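Primary Care Placement: Handout 4
Taking a History in a Ten-Minute Appointment

Module lead: Rogério Figueiredo
Revised 9 Apr 2026

Read this before your second week at the Alton practice. It assumes you have done the consultation skills sessions from October and that you have your own login. If you were placed at Bramwell last term, most of the first section will be familiar, but the notes on medicines are new.

1. Before the patient comes in

Look at the last three entries in the record and the current medicines list. Check whether any results have come back that the patient may not have been told about. A patient who books for a sore knee may also be waiting to hear about a blood test, and will often bring it up as they stand to leave.

Read the reason for booking, but don't rely on it. It is usually typed by reception from a short phone call. "Tired" may mean low mood, poor sleep, heavy periods or breathlessness on the stairs.

2. The opening

Give your name and role, and say that you are a student. Ask whether the patient is happy to be seen by you first. If they say no, thank them and fetch your supervisor. This is recorded as a declined student contact and does not count against you.

Start with an open question and then stop talking. Most patients finish what they want to say in under two minutes. Students tend to cut in much earlier than that, usually to ask how long it has been going on. Write the question down and ask it afterwards.
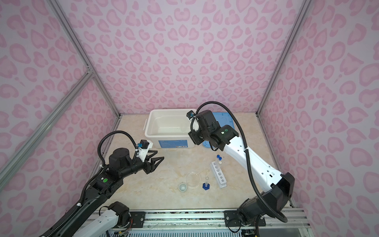 When the patient has finished, ask "Is there anything else you were hoping to cover today?" Ask it now, at the start. If there are four problems, agree with the patient which will be dealt with in this appointment and which need another. Anything involving chest pain, bleeding, weight loss or thoughts of self-harm goes to the top of the list, whatever order it was mentioned in.

3. The focused history

Use the headings you already know: onset, site, character, what makes it better or worse, associated symptoms, previous episodes. You do not need every heading for every problem. A verruca does not need a full systems review.

Then ask the patient what they think is causing it, what worries them most and what they had hoped we would do. These can feel awkward when read off a card. Put them in your own words and spread them through the conversation.

Worked case. A woman of 57 has had a cough for five weeks. She has never smoked. She was started on a blood pressure tablet two months ago by another clinician. A student who asks only about the cough will probably reach for a chest infection. A student who has read the medicines list will see that she takes an ACE inhibitor and will ask whether the cough is dry, when it began and whether it is worse at night. She still needs her chest examined, and the supervisor decides about an X-ray — the tablet is a likely cause, and other causes have to be considered as well.

4. Medicines and allergies

Ask what the patient takes, not what they are prescribed. The two lists are often different. Ask separately about:

Tablets bought from a pharmacy or supermarket
Inhalers, creams, patches and eye drops
The contraceptive pill
Herbal products and supplements
Anything borrowed from a relative

For each one, record the dose and how often it is taken. Write "paracetamol 1000 mg up to four times a day", and avoid "regular painkillers". For allergies, record what happened and when. A rash at the age of six and a swollen throat last year are very different entries.
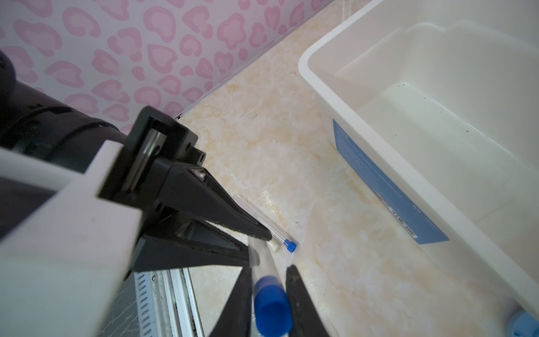 5. Presenting to your supervisor

Aim for one minute. Give the age, the main problem, the findings that matter and what you think is going on. Say what you would like to do, even if you are unsure.

A reasonable opening would be: "This is a man of 44 with three days of low back pain after lifting. He has no leg weakness, no numbness and no change in bladder or bowels." Your supervisor can then ask for the rest.

6. For next week

Bring two written histories with all identifying details removed. Read chapter 4 of the course text and come ready to discuss the section on safety-netting.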